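3.2 Caddy layout and the storage of cleaning bottles

The second part of the study dealt with how households keep cleaning products under the sink. Three storage types were compared: an open shelf, a deep basket and a divided caddy of the Halari pattern. Each was used in 5 kitchens for a period ending in October, and 284 retrievals were logged in all. A retrieval was counted as clean if the bottle came out without any other item being moved. Bottles that had been put back in the wrong place were logged separately and are treated in Section 3.3.
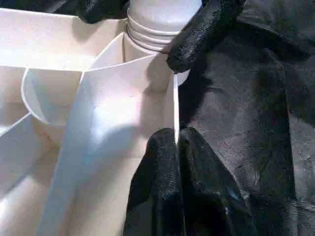
Figure 3. Bottle in a divided caddy, white plastic.

Divided caddies gave the highest share of clean retrievals, though the gain depended on the height of the bottle relative to the walls. Short bottles sat below the rim and had to be gripped from above, with little room for the fingers. Where the neck rises above the rim, as in Figure 3, the threaded part offers a place to take hold, and the thin dividers do not get in the way. The body of the bottle is then partly hidden by the wall, so a label low on the front is of limited use. Participants in the Bostel kitchens dealt with this by marking the shoulder or the cap.

Wall thickness had a smaller effect than expected. The Kun basket, which has no walls, performed worst on both measures.

Contact: Fistance Household Studies | Back to top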